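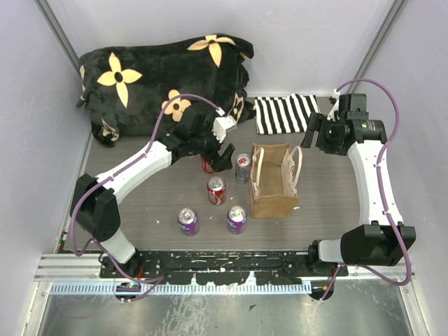 Drolstead Packing Notes

A small set of notes and photos on packing mixed drinks cans and soft goods into paper bags. Compiled at Nondthorpe. README last tidied in June.

Read this first

Plenty of packing guides will tell you there is one right way to fill a paper bag. I've read a fair number and I don't believe most of them. They tend to assume identical boxes and a bag that stands up straight. Cans are heavy, smooth and keen to roll, and a blanket takes up whatever room you let it. These notes are about that sort of load, and they claim very little beyond it.

What's in the set

558 entries. Each one has a photo of the items and a short text note. The things that turn up are:

- drinks cans, in mixed colours and brands
- brown kraft paper bags with white rope handles
- a black fleece blanket with big pale yellow flowers
- a black and white striped cloth

The range is narrow. If you want glass, fruit or anything that leaks, look elsewhere.

Layout

notes/ holds one text file per entry
photos/ holds one picture per entry, same number as the note
zitus.csv lists the items and the order they were meant to go in

The last column in zitus.csv is called "joseph". It's the name of the old scoring sheet and I've left it alone so existing scripts don't break. It runs from 0 to 4, where 4 means "would carry this to the car" and 0 means "would not lift". It is one person's opinion. Please don't average it to two decimal places and call it a measurement.

Things I'd doubt

"Heavy things on the bottom." Fine for cans. But a layer of cans on bare paper puts all the weight on a few metal rims, and I'd want a folded cloth under them before trusting the handles.

"Roll your blankets." Rolled fleece unrolls. Folding it to the width of the bag looks duller and behaves better.

"Paper bags hold 20 cans." I've seen this repeated with no mention of can size, bag size or how far anyone walked. Until someone gives those, I'd treat it as a guess.

"Sort by colour first." It makes for a nice photo. I can't see what it does for the bag.

Known problems

About 30 notes have the wrong fold type for the striped cloth, mostly "rolled" where it should say "folded flat". Fixes are welcome.

"Bag" and "sack" are used for the same thing in the older files.

Can colour is written by eye. Silver and grey are muddled throughout, and purple sometimes shows up as violet.

No weights were recorded. Anyone quoting a load limit from this set has made it up.

Use

Free to copy and change for any purpose. Keep this README with the files, including the doubtful parts.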